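3.2 Station Setup and Upkeep of the Hand-Held Gripper

All demonstrations in this study were recorded at one station in the Sudton laboratory. The station consists of a wooden tabletop, a black fabric backdrop, and a hand-held gripper with two opposed fingers. Each finger carries an orange soft pad and a square fiducial tag, from which the opening width is computed for every recorded image.

Upkeep followed a written schedule drawn up by Alvar Åberg. At the start of each session the operator tightened the finger bolts, wiped both tags with a dry cloth, and opened and closed the gripper five times while the Skilidero logging software checked that both tags were read at full opening. A session did not begin until this check had passed. The soft pads were replaced after 3000 closures, or sooner if the surface had begun to peel.

Cable wear was the most common fault. In February the original cable was exchanged for a longer one, and the tag calibration was repeated the same afternoon. Recordings made between the last passed check and the exchange, 265 in total, were removed from the data set. The remaining 1161 were kept without further correction.

Food items and cookware were set out again before each recording according to the layout sheets prepared by Idun Bakke. The position of the backdrop was left unchanged throughout.

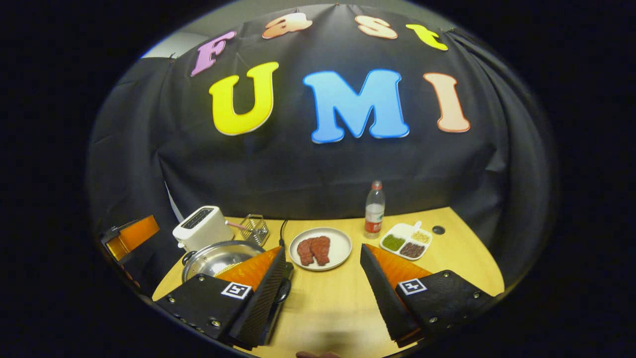
Figure 4. Recording station from the gripper camera, fingers open, with a tag on each finger.

Contact: Skjelbred Laboratory, Sudton | © Skjelbred Laboratory | Back to top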